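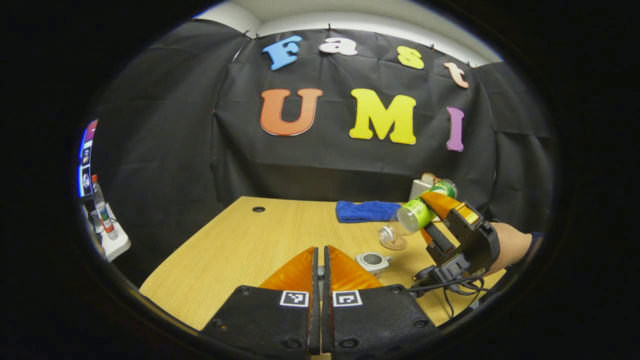
Can a machine do the small kitchen jobs yet? I keep coming back to pouring, because it looks like nothing and asks for so much. You have to grip the bottle firmly enough to hold it but not crush it, tip it, and stop in time - and all of that over a cup you can easily knock across the table. A clear plastic bottle with a green label, held sideways in two orange fingers with its white cap pointing down toward the wood, is a lovely little problem! There's still a person's hand on the handle of that gripper, and that's where a lot of this work stands today: people do the chore with the tool, and the machine learns from them.

Impi Vuorinen, who writes the Storkirel notes, has kept a log of home chores since June. Her latest count is 1,829 tries at 87 different tasks, and only two of those tasks went well enough that she'd leave the room while they ran. One was folding a towel. The other was putting a cup back on its coaster, which made me so happy I read the entry twice.

Pouring isn't on the list yet. Soft bottles change shape as they empty, and she thinks that's the hard part (I'd have guessed the cap). She's moving on to bread and toast next, and I can't wait to read how that goes. More in the next issue.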